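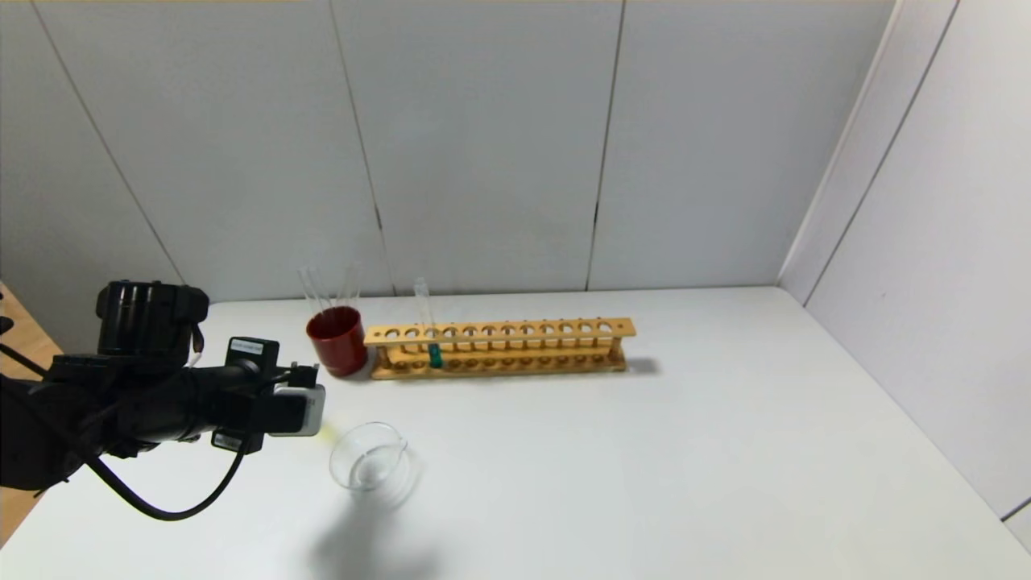

Willy Hoekstra wanted the word "glassware" out of the title, on the grounds that half of what people call glass in a lab drawer is plastic. Fair. Title is now just Flustden Tubes and Racks. The folder names still say glass, too many scripts point at them.

What's in it

Short recordings of test tubes going from a cup into a wooden rack. 161 recordings, 656 stills pulled from them. One table, one red cup, clear tubes, some with colored liquid. Recorded in August, mostly mornings – the wall gets glare after lunch.

Folders

cup_start – tubes standing in the cup, rack on the table
rack_part – at least one tube in the rack
rack_only – stills of the rack and the tabletop, good for background
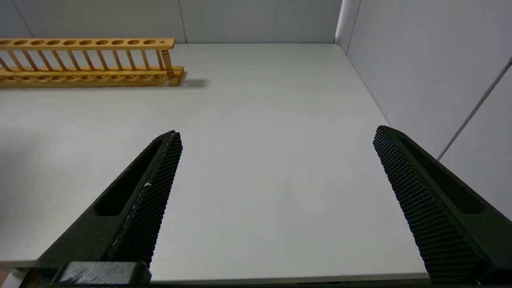
notes – one text file per session, typed on the spot, spelling as is

Labels

Each still has a line in labels.csv: tube in cup, tube in rack, liquid color if any. Color is by eye. "blue" covers everything from pale to dark, don't train a color model on it please. Tubes leaning on each other in the cup get counted seperately if you can see both rims, otherwise the line says "unclear". There are more than 50 of those.

Rack slots are not numbered. We tried, the rack got turned around between sessions and the numbers stopped meaning anything.

Known problems

Session 5 has two files with the same name. Keep the bigger one.
Clear tubes against a pale wall are hard to see, some rims were missed in the first pass.
Saturday's notes file is missing the last page, Peeters has the paper copy and will scan it.
Rack is often partly out of view in the rack_part stills. Label it anyway if you can tell what it is. 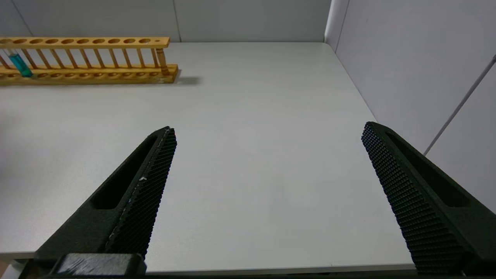 Wálter Ríos

Questions about the labels to me, questions about the download to Willy. If you fix a line in labels.csv send the whole row, not just the cell, I cant match them otherwise. Viletano mirror is a version behind, use the main one until I get to it. Free to use for teaching and research – mention Flustden somewhere in the write-up.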